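Clatdale school uniform exchange to move into former bank

A free school uniform exchange in Clatdale is to move into the former bank on Dollimard Street after councillors agreed a three-year lease at Sunday's special meeting.

The exchange has been run from the library's back room, where it opens for two hours a week. It gave out 1,264 items over the last school year, mostly jumpers, polo shirts and PE kit, and had 201 families on its books by the end of the summer term.

Clodagh Hanrahan, who set up the exchange, said demand had outgrown the room. "We were turning people away in August, and we had stock in three different garages," she said. "Parents want to come after work and we couldn't offer that."

The new premises will open four days a week, including one evening until 8 pm. Families will be able to take up to 89 pounds' worth of clothing per child each year, priced at what the items would cost new.

Rent will be paid from the council's community fund. Councillor Karim Saab voted against the lease, saying the building should have gone to a business. "I have nothing against the exchange, but the high street needs shops," he said.

Zamfira Anghel, who has two children at Vatby Primary, said she had used the exchange since moving to the town. "A blazer costs a lot and they grow out of it by Easter," she said.
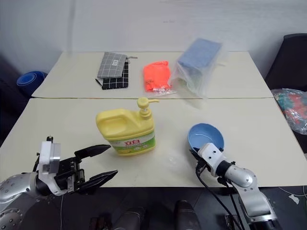
The exchange also takes pencil cases, book bags and coats. Clothes should be washed before they are handed in, and name labels removed where possible. Shoes are accepted only if they have not been worn.

Work on the building is due to start in October, with the heating and front door to be replaced first. The library sessions will carry on as normal until the move.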